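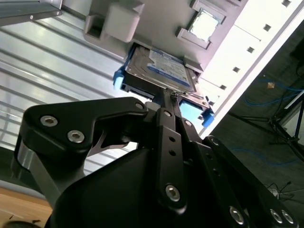 Open day at Villix, Plonulton

By Afaf Aoun, 21 February 2019

Reading time: five minutes

I went to Plonulton with a question from our finance side and came back with a slightly better question, so I'll call it a fair use of a day. Raimonds Butkienė wanted to know whether a robot cell belongs in next year's equipment plan for the refurbishing workshop at Obeidat. Fouad Rawashdeh, who runs the benches, wanted to know if he should stop asking for two more people. I wanted to see one do our sort of work for longer than a sales video lasts.

Villix is on the trading estate behind the station. You sign in, you get a lanyard, and you are shown slides before you are allowed near anything that moves. Zaid Akl gave the sales talk. He is good at it and he doesn't bully, but I would have liked fewer slides about the future of work and more about spare parts. The package on offer is called Flarow: arm, gripper, cameras, the software, and a number of days of an engineer's time to set it up for your job. It is sold for parts handling in desktop computers, taking drives and memory out and putting others in. We do that every day, by hand, with people who are quick at it.

My first note from the talk says "payback – on whose wages?" The chart assumed the bench is staffed round the clock. Ours shuts in the evening and half of it goes quiet on a Friday afternoon. I asked to have the chart redone for a single shift. Zaid said he could send it. It hasn't come yet, though to be fair it is early.

After coffee we went through to the demonstration room with Lina Daher, one of the engineers, and the tone got a lot more useful. She told us what the cell could do on a good day, what it did badly, and which of those they were still working on. Small connectors are the hard part. Drives are much easier. Screws depend on the screw. She also said that the fixture, the tray that holds the parts so the gripper can find them, takes more thought than people expect and has to be redone when the part changes shape. None of this had been on the slides.
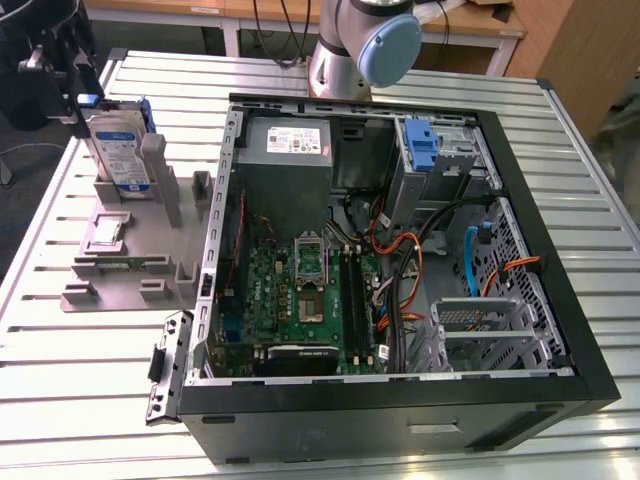
I asked how the computer gets onto the table. Someone lifts it. I asked who takes the side panel off. Someone does that too, and lays the case down the right way round. Then the parts have to be loaded, and at the end the finished machine has to be taken away. So there is a person in this, and that person's time was nowhere in the payback chart. At our place the lifting and opening is a fair part of the job, and I'd guess it is the part Fouad would most like help with.

The other thing is variety. We get office towers from whoever is clearing out an office. A batch might be one model if we are lucky, and more often it is several models with the drive bay somewhere different in each. Lina said a new case type needs teaching, and that a trained member of staff could do it after the course. I asked for how long the cell is out of use while that happens. She said it depends on the case and wouldn't give me a number, and I thought better of her for it.

Some figures, for Raimonds. Villix recommend the cell for sites handling 600 machines a month or more of the same few types. We did 700 last month, which sounds fine until you take away the laptops and the odd ones. The largest single model in that pile came to 60. I don't see how you plan a purchase on that. Zaid's view is that we would sort the incoming stock differently once we had the cell. Perhaps we would, but then the sorting space and the racking belong in the budget as well, and we are already using the corridor.

The warranty is 12 months. Gripper parts are covered if the damage isn't from a collision. I asked what counts as a collision when the whole job is pushing metal things into other metal things in a tight space, and was told it would be looked at case by case. I'd want that in writing before any order is raised. I would also want to know the price of a replacement gripper and how long it takes to arrive. If it has to come from abroad and the bench is waiting, then we need the old bench as well, and we have saved nothing on floor space.

Things I did like. The tables are plain slatted aluminium, the sort you can bolt a new fixture onto without drilling anything, and I'd buy one of those for the hand benches tomorrow. The holder for loose parts is also a good idea with or without a robot. Fouad's people keep theirs in margarine tubs. The staff were patient with a roomful of people asking about money. Lunch was sandwiches and ran out early, so eat on the train.

What I would put in the plan:

No purchase this year. A small line for fixtures and two slatted tables, to be tried by hand first. If parts trays make the hand work faster we keep that gain whatever happens later.

A paid trial, if Villix will do one, using our machines and our mix. Lina thought a trial was possible in March if we send a pallet ahead. I'd send an honest pallet, with the awful ones left in – otherwise we are just paying to watch their demonstration again. Fouad should choose it, and should be there when it is opened.

A proper count of staff time per machine, including lifting, opening, cleaning and labelling. We have been quoting a figure for this for years and I can't find where it came from. Raimonds has it in a spreadsheet with no source. Without it, any payback sum from any supplier is guesswork with a logo on it.

I am not against the thing. The movement I saw was careful, and I can imagine a site with one customer and one model of computer being very pleased with it. We aren't that site. If the big contract comes in and brings us a steady run of one model, I'll happily go back and ask again, and I'll bring the same list of questions.

The price list is with Raimonds. It leaves out delivery and the training course, so please don't copy the bottom line into the plan as it stands. Zaid has my address for the single-shift chart and I will pass it round when it arrives.

Recent items

Racking quotes: why the cheap one isn't
Bench lamps, second attempt
What we paid for pallet trucks
Notes from the Obeidat workshop move
Do we need another label printer?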